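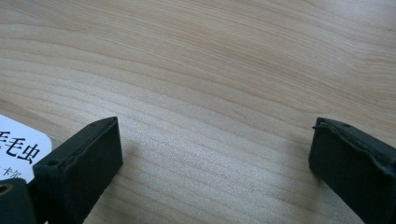 Jong-dae Shin said the tabletops should be left as they are and not sanded again, and that he would sooner see the money go on chairs. He had eaten lunch at the pale wood table every day this month and had no complaint about it. The chair thanked him and took the item first, ahead of the printed order.

1. Tables in the shared workroom

The building group reported on the light wood tables. Members had been asked in November to send in remarks on marks, stains and wobble. Most remarks were about glare from the ceiling lights on the tabletops. A few were about scratches. One member asked whether the small dark marks that run with the grain are damage or part of the wood. The building group could not say for all of them. A fingernail run across the mark will usually tell, but a natural crack can catch a nail too.

Two quotes were on the table. Pekgate offered to sand and re-oil all the tops for $700, with the room closed for 72 hours. Triladberg offered a wipe-on oil only, no sanding, with the room closed overnight. Triladberg had not sent a price in writing, so the meeting did not discuss theirs further.

Points raised:

- Sanding takes the color down with it, and the tops may not match the shelves afterward.
- The room is booked on most days and a three-day closing would have to fall over a weekend.
- Oil will not do anything for glare and could make it worse. A matte hard-wax finish was suggested. Pekgate to be asked if they do one.
- Hot mugs. Coasters were bought in the spring and have gone somewhere.

Agreed: no sanding this year. The building group will get a written price from Triladberg and ask Pekgate about a matte finish. Any spending to come back to the next meeting.

2. Care of the tops

The following was agreed and will be taped inside the supply closet door:

Wipe with a damp cloth, along the grain, then a dry one. No scouring pads. No bleach spray. Use a cutting mat for knife work. Put felt under anything heavy with a metal base. Tape may be used on the tops for one day only and should be pulled off slowly. Report new scratches in the book by the door, with the table letter.

A member asked who is meant to read the book. The building group will look at it on Thursday mornings.

3. Lighting

Linked to item 1. The two tubes nearest the door could be turned off in the afternoon, but they are on the same switch as the hallway. Comolach did the wiring and will be asked what it would take to split them. Another suggestion was to turn the tables a quarter turn so people are not facing the reflection. This costs nothing and will be tried first. The east tables will be turned before the next meeting and the west ones left, so that people can compare.

4. Chairs

Carried over from last time. The group still has 40 chairs, of which the stacking ones are in fair shape and the padded ones are not. Jong-dae Shin repeated his view that the padded ones should go. No one spoke against this. There was a question of whether the seats could be re-covered, and a sample of gray cloth was passed around. It was thought too thin.

Agreed: padded chairs to be offered to members for two weeks, then taken to the Ham Street drop-off. Jong-dae Shin to find prices for replacements with plastic feet, as bare metal feet mark the floor.

5. Storage shelf by the window

Boxes with no name on them are to be moved to the bottom shelf and kept for 30 days. The meeting did not agree on what happens to them after that. Held over.

6. Other business

The lock on the supply closet sticks in damp weather. Lift the handle while turning the key.

The next meeting will start at 6:30 p.m. in the same room. The meeting closed at 8:10 p.m.

Comments (4)

The coasters are in the drawer under the kettle, all of them, in a bread bag.

Reply
Thanks. Can they go back out on the tables please?

I would like it noted that I asked about the felt pads back in the spring as well. Is there a budget for these or do we bring our own?

Could someone put the table letters on the tops where you can see them? I had to crawl underneath to find mine for the book.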